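Fridge compartment reads 8 °C at top shelf, freezer normal

Norkby Appliance Forum > Refrigeration > Cooling faults

coilside
Posted Oct 10, 2024
Unit is a Betis stainless, bottom freezer, bought in June. Fresh food section reads 8 °C on the top shelf and 3 °C on the bottom. Freezer holds setpoint. Thermometer was in a glass of water for 24 hours before I took the readings. Door seal passes the paper test on all sides.

dampr_flap
Compressor and charge are fine if the freezer holds. Suspect the air damper between compartments, or ice in the duct behind the rear panel.

ohm_sweet_ohm
Disagree on going straight to the damper. A stuck damper usually warms the whole section. A five degree spread top to bottom says poor circulation. Check that the upper vent isn't blocked by food. 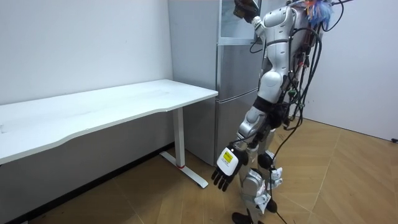
tk_walden
Does the fan stop when the door is opened on this model?

coilside
It stops as soon as the door switch releases. Hold the switch in by hand and the fan runs again. Upper vent is clear, but airflow there is weak.

dampr_flap
Weak flow at a clear vent is a duct problem. Back to ice.

ohm_sweet_ohm
Or a slow fan. Measure supply voltage at the connector before pulling the panel. Jadoon sells the replacement motor, Plultitz has the harness only.

coilside
Voltage is in spec. Will do a full manual defrost with the doors open and post new readings at the same shelf positions.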